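Fri 9 June

The basket problem, and what I changed in the left hand

It is a long time I did not write here. In January I promised a post every month about the robot, and then the workshop had a water leak, and then I had a lot of work at my job, so you get one long post now. Thank you to the people who wrote to ask if I gave up. I did not give up.

For new readers: I build a two-arm robot in the shared workshop on the second floor of the old Roltley building. I have the corner by the window on Tuesday evenings and most of Saturday. The hands and the arms I bought used, the controller board is a Lernix, and almost all of the software I wrote myself, slowly. Hinata Ikeda helps me with the wrist and the cables. She is much better than me with everything that has a connector on it.

What I want it to do

The goal for this year is small. The robot should take drinks from a low shelf, put them in a shopping basket, and then lift the basket and hold it still. I chose bottles for a simple reason, we have many of them. People in the workshop drink a lot of soda, and Iddrisu Amegashie keeps the empty ones for me in a bag under his bench.

I believed that picking up the bottles would be the difficult part. It took me three weekends until it was good enough. The basket took me the whole spring.

Why the basket is difficult

A shopping basket of the usual kind has two wire handles. When you and I lift it, we bring the two handles together with our fingers and do not think about it. The robot has to find two thin wires which are shiny, which move when you touch them, and which fall back to the sides if you are too slow. My depth camera sees a thin shiny wire very badly. Sometimes it sees nothing at all, and sometimes it sees a piece of wire and then a hole and then another piece.

My first idea was to tie the handles together with tape. It worked, but Iddrisu looked at it and said, "So now you have a robot for taped baskets." He was right and I took the tape off.

My second idea was to look only for the rim. The rim is wide and bright, so the camera has no trouble with it. From the rim I can calculate where the handles must be, if they are standing up. This is what I use now. The robot does not search for the wire any more. It goes to the place where the wire should be and closes the hand gently, and the current in the finger motors tells me if something is inside.

The slipping

Then came the second problem. The hand closed on the handles, but when the basket went up, the wires turned inside the fingers and the basket leaned to one side. With a bottle lying at one end it was worse. One evening in April it dropped everything on the floor, and a bottle rolled under the laser cutter, where I think it still is.

I tried a stronger grip first. This was a mistake. The finger motors became very warm, and after 44 lifts one of them started to make a noise like a small coffee grinder. Hinata made me stop and open it. There was nothing broken, only dry grease, but I was lucky.

What helped was to change the shape of the grip. Before, I pressed the wires between the finger tips and the thumb. Now I curl the fingers around the wires like a hook, so that the hand makes a loop and the weight hangs in it. The motors almost do not have to work. I also glued thin rubber on the inside of the fingers, a sheet from Gravex that was sold for lining drawers. It is ugly under the light and I like it very much.

The right arm does a job too. Earlier it only waited at the side. Now it puts a finger tip against the end of the basket, very lightly, to calm the swinging. I had to limit the force a lot. When I allowed too much, the two arms were pushing against each other like two children on a sofa. 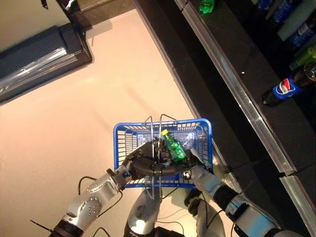 Still not solved

The cables. You can see one loop out from the left arm and I do not like it, one day it will catch on the shelf. Hinata wants to bring them inside a sleeve along the arm. I want this also, but it means to take off the wrist again, and the last time it took us six hours.

Also the weight. I tested only with light bottles until now. A full bottle of 2,000 ml is a different thing, and I am not sure the shoulder will accept it. I will ask in the Aryee forum before I try, there is a person there who has the same shoulder motors and has already burned one.

If somebody has experience with soft sleeves for cables on a moving wrist, please write me in the comments. I am in the workshop on Saturday, and if you are near you can come and see it. Please bring empty bottles.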